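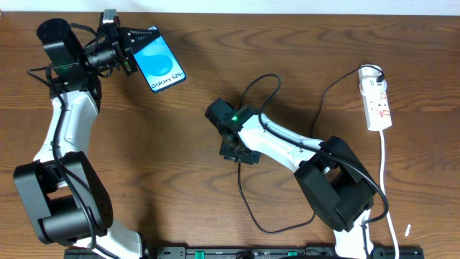

How to clean a phone and check it over before you pass it on

Most of the phones that come over our counter in Derndale are in working order and simply dirty. There is pocket fluff in the charging port, a film of hand cream on the glass and a line of grey muck where the case used to meet the body. Cleaning one properly takes up to 30 minutes if you include the checks, and it makes a difference to what you are offered for it, or to how pleased your niece is when you give it to her.

These steps suit any modern touchscreen phone without a removable back. If the glass is cracked, or the back has started to lift, don't use any liquid on it at all. Skip to the section on damaged phones.

What you need

2 microfibre cloths, one for damp work and one kept dry
A soft brush. A clean baby toothbrush will do
Wooden cocktail sticks
Screen cleaner, or a little plain water
A good light
The charger and cable
A pair of wired or wireless earphones you know are working

We sell a cleaning kit from Clevwood with the cloths and brush in it, but the cloths that come free with a pair of glasses are just as good. Don't use kitchen roll. It sheds, and the bits end up in the earpiece mesh. Window spray, bathroom cleaner, bleach and anything gritty should stay in the cupboard.

Choose where to work

Use a table with plenty of clear space round you. If it is a wooden one with a finish you care about, put a folded tea towel or a desk mat down before you bring any liquid near it. Alcohol wipes will mark some varnishes and most waxed surfaces, and you may not see the mark until the next day. A towel also stops a phone without its case from sliding about -- bare glass on polished wood moves very easily, and a phone left face down near the edge tends to travel.

Wipe the table before you start. One grain of sand under a phone is enough to scratch it.

Step 1: Back up first

Do this before any cleaning. Plug the phone in, connect it to wi-fi and run a full backup to wherever you normally keep one. Photos are the thing people lose. Open the backup on a computer or another phone and look for a recent picture, so that you know it has gone across.

Check your messages separately. Some chat apps keep their own backup and won't be covered by the phone's one.

Step 2: Switch off and strip down

Turn the phone off fully and unplug it. Take off the case. Eject the SIM tray with the proper pin or a straightened paper clip, take out the card and put it somewhere you'll find it. An egg cup is good. If there's a memory card in there, take that out as well.

Leave the screen protector on if it's sound. If it is chipped or has lifted at a corner, warm it slightly with your hand, raise one corner with a fingernail and peel it back slowly at a low angle. Keep your face back when removing a glass one, as they can splinter.

Step 3: Dry clean

Brush the edges, the buttons and the ring round the camera lenses. Hold the phone so that the opening you are brushing points down and the dirt falls out of it. Use short strokes across the speaker holes and the earpiece, and don't press.

For the charging port, look in with the light first. Packed fluff is usually the reason a cable won't click home. Work it out with a cocktail stick, going round the sides and well clear of the contacts. Never use a pin, a needle or the SIM tool for this. Compressed air isn't a good idea either; it can drive the fluff further in, and the propellant sometimes comes out as liquid.

Step 4: Damp clean

Spray or dab the cleaner on the cloth, never on the phone. The cloth should feel barely damp. Wipe the screen from top to bottom in straight lines, then turn the cloth to a clean part and do it again. Follow with the dry cloth.

Do the back and sides the same way. Camera lenses should be done last, with a fresh corner of cloth and very little pressure. Sticky patches left by a ring holder or a magnetic plate can take several goes. Rest a damp corner of the cloth on the patch for a minute and rub with your fingertip through the cloth. Don't scrape.

Stand the phone up and leave it for a while before switching it on. We give them 12 minutes on the bench, for no better reason than that's how long the kettle and a cup of tea take.

Step 5: Check the screen

Switch on and turn the brightness right up. A plain, strongly coloured background shows faults best. Try a bright blue one first, then white, then black. Tilt the phone slowly from side to side under the light and look along the glass as well as straight at it.

You are looking for:

Dots that stay one colour whatever is behind them
Faint shapes left over from icons or a keyboard
A tint or dark patch creeping in from a corner
Fine scratches, which show up best on black with the screen off

Then test the touch. Press and hold any app icon and drag it slowly to all four corners and back through the middle. If it drops in the same place twice, that patch of the screen isn't reading your finger properly. Try it again without the screen protector before you decide the phone is at fault.

Step 6: Check everything else

Take a photo with each camera, including the front one, and zoom in on the results. Record a short voice memo and play it back through the speaker, then through the earphones. Press every button. Turn the phone on its side with rotation switched on. Make a call and try it on loudspeaker. Plug in the charger and wiggle the cable gently; the charging symbol should stay put.

Look up the model in the settings, under the "about" page, and write it down with the storage size. Boxes get swapped and people misremember, so don't go by either.

If you are bringing the phone to us, all of this goes on form 2306, which is by the door in Derndale and at the Châu Road branch. Fill in what you can and leave the rest blank.

Step 7: Wipe it

Sign out of your accounts first. This is the step people miss, and a phone still tied to its old owner's account is no use to the next person. Remove any payment cards, unpair your watch, then run the factory reset from the settings menu. Wait until you see the welcome screen, and switch off there.

Put the empty SIM tray back in.

Damaged phones

Cover cracked glass with a strip of clear packing tape, smoothed down from the middle. It keeps the splinters in and usually the touch will still work through it, so you can get your backup done. Dust the rest with the dry brush only.

If the back is bulging or the screen has come up along one side, the battery may be swollen. Switch it off. Don't charge it, press it flat or post it. Keep it on a hard surface away from anything that burns and take it to a recycling point that accepts batteries.

Packing it up

A phone going any distance wants wrapping in something soft and then something stiff. We use Drarnanden card sleeves inside a small box, with the cable coiled separately so the plug can't rub on the glass. Put the SIM pin in if you still have it. Old cases are worth including when they're clean; wash silicone ones in warm soapy water and let them dry overnight. Leather ones just need a wipe.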